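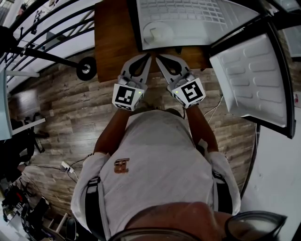 桌边的木板地面。

打印本页 | 用电子邮件发送

木地板冬季缝隙：记录与计算

Padmavathi Alva 发表于十二月

供暖开始以后，客厅地板的缝又张开了。去年我写过一篇很短的笔记，结论是“湿度低，木头缩”，这个结论没有错，但没有用，因为它不能告诉我缝会开到多宽，也不能告诉我什么时候该处理、什么时候该放着不管。今年我从夏末开始记录，手里有了一组像样的数据，这篇把过程和算法写下来，主要给自己备查。

先交代条件。房子在 Alham 老城区，砖墙，木搁栅楼面，二层。地板是实木橡木企口板，钉装，面宽127毫米，弦切板和径切板混用，铺的时候没有分选。表面是硬蜡油，牌子是 Hapeta，哑光。房间朝北，有两组暖气片，一组在窗下，另一组在走廊门后面。楼下是别人家，冬天供暖比我家足，所以楼板下表面的温度不低，这一点后面会用到。

一、含水率和湿度的关系

木材在纤维饱和点以下会随空气湿度吸湿或放湿，最后趋向一个平衡含水率。这个值由相对湿度和温度共同决定，室温范围内温度的影响很小，可以忽略，只看相对湿度。查表可得，二十度时，相对湿度52%对应的平衡含水率在百分之九点五上下，70%对应的在百分之十三上下。相对湿度降到三成多的时候，平衡含水率接近百分之七。

各家的表互相有出入，差零点几个百分点很正常。表里的数值多半是针叶材和阔叶材混在一起拟合的，橡木的实际曲线会稍有偏移，吸湿和放湿两条曲线也不重合，中间有滞后。放湿的时候，同一湿度下木材的含水率会比吸湿时高一些。我没有条件测自己这批板子的曲线，所以下面的计算都用表值。

二、收缩量

木材顺纹方向的收缩可以不管。横纹方向分弦向和径向，橡木弦向的收缩系数大致是径向的两倍。弦切板的板面宽度方向接近弦向，径切板的板面宽度方向接近径向，因此同样宽的两块板，弦切的那块一年里宽度变化更大。

按常用的系数，红橡弦向每变化一个百分点含水率，尺寸变化千分之三点七左右。代入127毫米：

127 × 0.0037 ≈ 0.47毫米

也就是含水率每掉一个百分点，一块弦切板变窄将近半毫米。径切板按一半算，零点二毫米多一点。

如果夏末室内长期在70%，冬天长期在52%，平衡含水率相差三个半百分点，弦切板的宽度变化理论上是一点六毫米。这个数看着吓人，实际缝宽要小得多，原因有几条。

第一，板子铺的时候不是在70%的状态下铺的。铺装时的含水率是缝宽的零点。含水率高于零点时板子互相挤压，企口处的木纤维被压缩，缝为零；只有降到零点以下，缝才会出现。

第二，室内湿度的峰值持续时间不够长，板子整个截面没有跟上。表面几毫米跟得快，芯部跟得慢，硬蜡油还会再拖慢一些。

第三，楼面搁栅和毛地板也在动，钉子把面板固定在毛地板上，面板的收缩受到一部分约束。

第一条的影响最大。很多人量到缝以后直接用全年湿度差去套公式，算出来的数比实测大一倍，然后认为公式有问题。公式没有问题，是零点取错了。

三、零点怎么定

最理想的做法是铺装当天用含水率仪测板子，写在图纸上。我家的地板是上一任房主铺的，没有记录，只能倒推。

我的办法是盯住几条固定的缝，从夏末开始每周用塞尺量一次，同时记室内湿度的周平均值。缝从零变成可以塞进最薄那片塞尺的那一周，就把当时的含水率当作零点。含水率用针式仪测，针顺纹插在门槛压条下面的隐蔽处，深度取板厚的四分之一左右。针式仪的读数要做树种和温度修正，多数仪器出厂按某种针叶材标定，直接读橡木会有偏差。说明书里一般有修正表，如果没有，这台仪器只能用来看趋势。

测下来，零点落在百分之十和十一之间。这个数值对一间供暖的房间来说偏高，说明当初铺的时候木材没有养生到位，或者是在雨季铺的、铺完很久才供暖。两种情况现在分不出来，对后面的处理也没有影响。

知道零点以后，冬天的缝宽就可以估了。芯部含水率若降到百分之八，弦切板的缝在一到一点四毫米之间；径切板减半。今年到目前为止，实测最宽的一条正好在这个范围的下沿，最窄的几条几乎看不见。两块径切板相邻的地方，缝总是最小的，这一点和计算一致。

四、湿度计

家用湿度计的精度标称常常是正负百分之三，便宜的实际误差还要大，而且会漂。用之前应当校一次，至少知道它偏多少。

饱和食盐水法足够用。密封盒里放一小杯湿盐，盐要呈湿沙状，不能全溶，湿度计放在旁边，不要碰到盐，盖紧，放在温度稳定的地方过一夜。平衡后盒内的相对湿度应当是百分之七十五，室温范围内这个值几乎不随温度变化。读数和七十五的差就是这一点上的偏差。

一点校准的缺点是只知道一个点。冬天室内湿度离七十五很远，传感器在低湿端的偏差可能完全不同。氯化镁饱和溶液可以给出百分之三十三左右的低点，药品不贵，两个点连线修正就比较放心了。

我用的两只都是 Nutis 的，同一型号，一起买的。校下来一只在高点偏高两个百分点，低点基本准确；另一只两点都偏低，差值相近，减掉一个常数就可以用。同型号尚且如此，不同牌子之间直接比较读数没有意义。

放置位置也要注意。挂在墙上一人高的位置，测到的是人呼吸高度的空气，和地板表面的空气不是一回事。冬天地面温度低于室温时，同样的绝对含湿量，在地面附近的相对湿度会更高；如果楼下供暖足，或者有地暖，地面温度高于空气，地面附近的相对湿度就会更低。我家属于后一种。两只湿度计一只放在书架上，一只贴着踢脚线放，冬天踢脚线这只修正后一直更低，差三到四个百分点。计算地板的时候应当用下面这只的数。

五、加湿能解决多少

供暖季室内湿度低，根源是室外空气含水量少。冷空气进屋加热以后，绝对含湿量不变，相对湿度大幅下降。因此冬天室内湿度由三件事决定：室外含湿量、换气次数、室内产湿量。加湿器只影响第三项。

粗算一下。需要的加湿量等于房间体积乘以换气次数，再乘以室内目标含湿量与室外含湿量之差。我把房间和走廊连在一起算，扣掉家具，换气按每小时半次，得出每小时需要补的水在200克上下浮动，室外越冷需要越多。一台小加湿器标称每小时能出200克，看起来刚好，但标称值是在较低的起始湿度和最大风速下测的，湿度上来以后，蒸发式加湿器的出水量会自然下降，所以要选标称值大一倍的。

我现在用的是 Tirell 的一台蒸发式机器，滤芯是蜂窝纸。选蒸发式是因为超声波式把水里的矿物质一起打成雾，落在深色家具上是一层白粉，落在硬蜡油表面也一样，擦的时候相当于细磨料。用纯水可以避免，但每天那么多纯水不现实。

目标湿度我设在45%，没有设得更高。老房子的窗框是冷桥，室内湿度再往上走，窗玻璃下沿就开始结露，水流到窗台木料里，损失比地板缝大得多。外墙角同理，衣柜背后不通风的地方尤其要看。设目标湿度的时候应当先看最冷的那个表面的温度，算出它的露点限制，再看地板需要多少，取较小的那个。

按踢脚线处的湿度计算，加湿以后板子的平衡含水率比不加湿时高一个多百分点，折算到弦切板缝宽是半毫米左右。所以加湿能让缝变窄，不能让缝消失。要让缝完全消失，需要把湿度抬到零点对应的值，那在冬天是做不到的，也不应该做。

六、要不要填缝

每年冬天都有人问这个问题，我去年也动过念头。现在的判断是季节性的缝不填。

缝在冬天张开，到夏天板子吸湿膨胀，缝要收回去。如果冬天填了硬的东西，比如木粉加胶，或者环氧，夏天板子没有地方去，结果是填料被挤出来，或者企口边缘被压溃。压溃是不可逆的，细胞壁塌了以后，第二年冬天缝只会更宽。有些老地板越填缝越大，就是这个过程重复了很多年。

可以填的是全年都在的缝，也就是夏末湿度最高的时候仍然存在的那一部分。这种缝来自铺装误差或多年的压缩变形，量缝应当在夏末量，按夏末的宽度填。细的缝用弹性填料，宽的缝贴木条，木条只在一侧施胶，另一侧留着让它滑。两侧都胶住，相当于把两块板连成一块宽板，收缩会集中到旁边的缝里，出现一条特别宽的。

我家门口有一处就是这样来的。前任房主的地板漆流进了企口，把连着的五块板粘成了一整片，它们之间没有缝，两侧的缝比别处宽出好几倍。用薄刮刀沿着粘住的缝划开漆膜以后，当年冬天分布就均匀了一些，没有完全均匀，企口深处的漆够不到。

灰尘倒是需要清。缝张开以后，沙粒和食物碎屑会掉进去，夏天缝收拢时被夹住，效果和硬填料相同，只是程度轻。我在供暖季结束之前用吸尘器的扁嘴顺着缝吸一遍，吸的时候不要用带滚刷的头，滚刷会把细沙打进企口更深的地方。

七、几个常见的误判

把瓦变当成缝。瓦变是板面横向弯曲，两边翘、中间低，原因通常是板底含水率高于板面，多半是下面有潮气。缝是均匀变窄造成的，板面仍然是平的。区分的办法是拿一把直尺横着压在板面上，看中间透不透光。冬天看到轻微瓦变同时有缝，应当先查底下。

把湿度骤降后的响声当成松动。供暖头几天地板和搁栅都在走，钉子处有摩擦声，过两三周通常会减弱。这时候去补钉，钉子会把板固定在一个过渡位置上。

拖地加湿。水分只作用于表面和企口，芯部吸不到多少，表面反复胀缩反而容易起细裂纹，油面也会发白。湿布拧干擦是清洁手段，不能算作湿度控制。

用一天的读数下结论。橡木板从表到芯达到平衡，时间以周计。做饭或洗澡以后湿度上升一个小时，对板宽没有可测量的影响。要看的是两周以上的移动平均。

八、接下来

还缺的数据是春天的回程。理论上吸湿段和放湿段不走同一条线，同样的湿度下春天的缝应当比秋天宽一点。塞尺的最小级差可能不够分辨，我打算在两块相邻的板上各粘一个小铜钉，用卡尺量钉距，避开企口边缘的毛糙。钉子粘在书架底下，不影响走路。

毛地板的含水率也没有测过。要测只能从走廊那块活动盖板下手，盖板下面有暖气管，数值会偏低，代表性存疑，测了再说。

补充：有读者问 Hapeta 的油会不会影响针式仪读数。表层有一点影响，针插过油层以后就看不出差别了。绝缘针比裸针好用，裸针测到的是沿针全长最湿的那一段。

打印本页 | 用电子邮件发送

本网站使用 Cookie 以保存您的阅读设置并统计访问情况。继续浏览即表示您同意我们使用 Cookie。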